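생활 재료 입문 4주차 강의 노트
주제: 도자기와 유약, 그리고 돌 상판의 관리
담당: Albane Delorme
2025년 2월 12일

지난주 과제를 낸 분들께 감사합니다. 한국어로 쓰는 강의 노트라서 표현이 조금 딱딱할 수 있습니다. 이상한 문장이 있으면 수업 후에 저에게 알려 주십시오.

1. 점토의 종류

도자기는 굽는 온도와 흙의 성질에 따라 보통 도기, 석기, 자기로 나눕니다. 도기는 낮은 온도에서 굽기 때문에 몸체에 작은 구멍이 많이 남습니다. 유약이 없으면 물을 흡수합니다. 화분에 도기를 많이 쓰는 것은 이 성질과 관계가 있습니다. 석기는 더 높은 온도에서 구우며, 몸체가 단단하고 물을 거의 흡수하지 않습니다. 자기는 고령토를 주로 사용합니다. 흰색이고, 얇게 만들면 빛이 조금 통과합니다.

시험에서 학생들이 자주 틀리는 부분은 색으로 종류를 판단하는 것입니다. 흰 도기도 있고, 회색 자기도 있습니다. 확실하게 구별하려면 유약이 없는 굽 부분의 흡수율을 보아야 합니다.

흡수율의 계산은 다음과 같습니다.
흡수율(%) = (물을 먹은 무게 − 마른 무게) ÷ 마른 무게 × 100
예를 들어 마른 조각이 100그램이고, 물을 먹은 뒤 105그램이면 흡수율은 5퍼센트입니다. 마른 무게는 반드시 건조기에서 꺼내어 식힌 다음에 잽니다. 작년 수업에서 Folke Dalen 씨의 조는 따뜻한 조각을 바로 저울에 올려서 값이 계속 변했습니다.

2. 유약

유약은 쉽게 말하면 그릇 표면에 녹여 붙인 유리입니다. 주성분은 실리카입니다. 실리카만으로는 녹는 온도가 너무 높으므로 융제를 넣습니다. 알루미나는 녹은 유약이 아래로 흘러내리지 않게 점도를 높입니다.

유약과 몸체는 식을 때 줄어드는 정도가 서로 다릅니다. 유약이 더 많이 줄어들면 표면에 가는 금이 생깁니다. 이것을 빙렬이라고 합니다. 반대로 몸체가 더 많이 줄어들면 유약이 눌려서 가장자리에서 떨어질 수 있습니다. 장식용 그릇에서는 빙렬을 일부러 만들기도 하지만, 음식을 담는 그릇에서는 금 사이로 물과 얼룩이 들어가는 것을 생각해야 합니다.

Moncrieff 공방의 시편 세트를 교실 뒤 선반에 두었습니다. 뒷면의 번호를 지우지 마십시오. 215번 시편은 빙렬이 아주 잘 보이니까 꼭 확대경으로 관찰하시기 바랍니다.

3. 그릇을 놓는 면: 대리석

대리석은 석회암이 열과 압력을 받아 변한 암석이고, 주로 방해석으로 되어 있습니다. 방해석은 모스 굳기 3입니다. 유약이 없는 그릇의 굽은 거칠기 때문에, 밀면 상판에 긁힌 자국이 남기 쉽습니다. 그릇은 끌지 말고 들어서 옮깁니다.

산도 문제가 됩니다. 레몬즙이나 식초가 닿으면 탄산칼슘이 반응하여 광택이 없어집니다. 이 자국은 얼룩과 다릅니다. 얼룩은 색이 돌 안으로 들어간 것이고, 산 자국은 표면이 녹은 것입니다. 그러므로 세제로 닦아도 없어지지 않고, 다시 연마해야 합니다.

무늬에 대해서도 질문이 있었습니다. 대리석의 맥은 원래 암석에 있던 점토나 산화철 같은 불순물에서 옵니다. 산화철이 있으면 노란색이나 갈색 계통이 나타나고, 탄소 성분은 회색을 만듭니다. 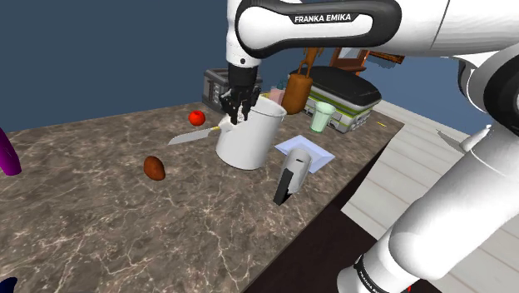

읽는 시간: 5분

회갈색 바탕에 흰색과 옅은 황갈색 맥이 있는 상판은 흰 주전자와 색의 대비가 좋습니다. 다만 무늬만 보고 돌의 종류를 정하면 안 됩니다. 인조석이나 인쇄한 타일도 비슷한 무늬로 만들 수 있습니다. 실물이 있을 때는 옆면까지 맥이 이어지는지 먼저 확인하고, 가능하면 남은 조각으로 산 반응을 시험합니다.

4. 다음 주 준비

집에 있는 그릇 하나를 골라서 굽 부분을 관찰하고, 유약의 경계를 그림으로 그려 오십시오. 깨진 그릇도 괜찮지만 종이에 싸서 가져오십시오. 실험 조는 Kirsty Gunn 씨와 Cameron Skinner 씨가 한 조이고, 나머지는 지난주와 같습니다.

보고서는 A4 한 장으로 쓰고, 흡수율 계산 과정을 모두 적어야 합니다. 답만 쓰면 20점 중에서 절반만 드립니다.

용어
굽: 그릇 바닥에서 땅에 닿는 부분
융제: 유약의 녹는 온도를 낮추는 재료
빙렬: 유약 표면의 가는 금
시편: 시험에 쓰는 작은 조각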